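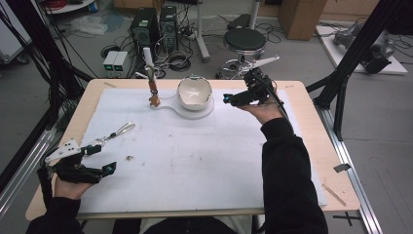
Yamila Troncoso wrote back to last month's item within the hour: why are we still fiddling with time stamps when the policy is the thing that's failing? Fair question, and she put it more politely than I would have. So this month's item is my answer, and I'm afraid it's mostly about clocks.

We have two hand-held grippers and one head view, and each of them writes its own stream. Lucero (our recorder, for those of you who joined after the spring) used to stamp a message when it arrived at the computer, which sounds fine until one side has a longer queue than the other. I went digging through the October recordings and found the left gripper trailing the right by nearly 2000 microseconds on a good run, and by a lot more whenever the disk got busy. The policy was learning from pairs of hands that never existed at the same moment! No wonder it reached so oddly.

The fix is in the new Lucero branch. Stamps now come from the device, and a small process called Hultari keeps a running estimate of the offset for each stream and rewrites the stamps before anything hits the disk. I wanted to do it afterwards, in the loader, and lost that argument – I'm glad I did, the loader is already a swamp.

Which brings me to the other half of the month, the perception side.

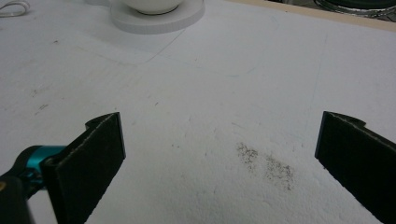 Cadton, our segmentation step, is happy with big things that stand apart from their background. It is much less happy with white on white, and it has a terrible time with powder and crumbs. A bowl has an outline you can argue about. A patch of dark specks fades out at the edges, and the old code wanted one clean polygon, so it drew a big confident blob and threw the stragglers away. Then the planner would aim for the middle of the blob and call it a day.

I've swapped the polygon for a plain density map, and the planner now gets to see where the stuff is thick and where it thins out. It's slower. On my machine planning takes 3 times as long per step, and I haven't tried very hard to speed it up yet (if you like that kind of work, please, please come and find me). There's a flag, use_density, and it's off by default until somebody other than me has run it.

A few odds and ends. If you have old Zurlow config files, the converter still chokes on comments in the middle of a list, so strip those first. Replay now skips dropped frames without quitting, and it prints a warning you can grep for. And yes, Yamila, I'll retrain the policy with the corrected stamps before touching anything else. The job is queued behind two others and I'll post the curves in the next issue, good or bad.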